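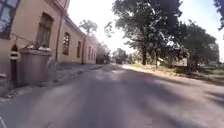 Tree shadows cross patched asphalt on the Elurdale route.

Driving Lessons for a Delivery Robot

Dredomix does not write rules for its sidewalk and street robot, Sindura. It drives the machine by remote control, records every steering and speed command alongside the camera feed, and trains a network to reproduce the commands. The current training set holds 2649 demonstrations, each a short stretch of road driven by an operator at a desk.

Straight road makes up most of the set and teaches the least. Manhole covers, changes in surface and low sun get extra passes, and operators are told to steer off line on purpose, then recover. Without those recoveries, small errors add up until the robot is looking at a view that no demonstration covers.

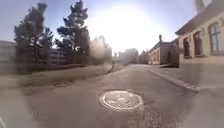

One operator would keep fewer runs. Two people driving the same curb will leave different gaps, the operator argued, and a network trained on both tends to settle on a gap that neither would choose.

Dredomix has partly accepted the point. Its review tool, Yadav, compares commands from runs over the same ground and flags those that disagree. In June it flagged 459 runs, of which 242 were dropped and the rest relabeled by hand. Video delay is logged too, as a late picture produces late steering, and the network copies that as well.
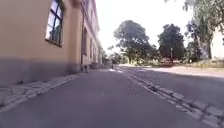
Granite setts separate two paved surfaces beside the long facade.

Paving joints are next on the schedule. Operators will cross them at several angles and at two fixed speeds, with the speed limiter left on.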